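Pastville Fernseharchiv: Programmdaten der Spendengalas

Stand: 29. Mai 2023
Gepflegt von: Carolina Brandão

Dieser Datensatz sammelt Angaben zu den Spendengalas, welche der Lokalsender Lunico im Studio Pastville ausgestrahlt hat. Er enthält 285 Einträge aus 16 Sendungen. Ein Eintrag entspricht einem Programmpunkt, also einem Auftritt, einem Gespräch oder einem Einspielfilm.

Quellen

Die Angaben stammen aus gedruckten Ablaufplänen und aus der Sammlung Hutsuliak. Von 11 Sendungen ist auch der Ton erhalten. Wo Plan und Ton verschieden sind, habe ich dem Ton geglaubt und den Wert des Planes in das Feld "bemerkung" geschrieben.

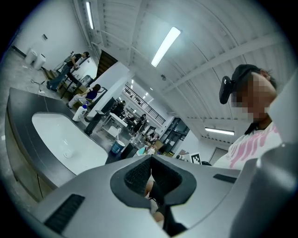

Am Waschbecken, Person mit schwarzer Kappe und kleiner Kamera

Felder

sendung_id: Kennung der Sendung, immer vier Zeichen
position: Reihenfolge innerhalb der Sendung
gast: Name wie im Ablaufplan, Schreibfehler sind nicht korrigiert
art: auftritt, gespraech, film oder unbekannt
dauer_s: Dauer in Sekunden, leer bei fehlendem Ton
bemerkung: freier Text

Benutzung

Die Datei ist CSV in UTF-8, mit Semikolon als Trennzeichen. Zum Einlesen kann man das Skript skeleo_import.py nehmen, das zum Werkzeug Skeleo gehört. Es erwartet die Kopfzeile unverändert.

Bekannte Probleme

Bei vier Sendungen fehlt die letzte Seite des Planes, darum ist das Ende dort nicht vollständig. Die gesammelten Spenden sind nicht erfasst. Künstlernamen und bürgerliche Namen kommen gemischt vor, eine Zuordnung ist noch in Arbeit.

Korrekturen bitte als Issue melden, mit sendung_id und position.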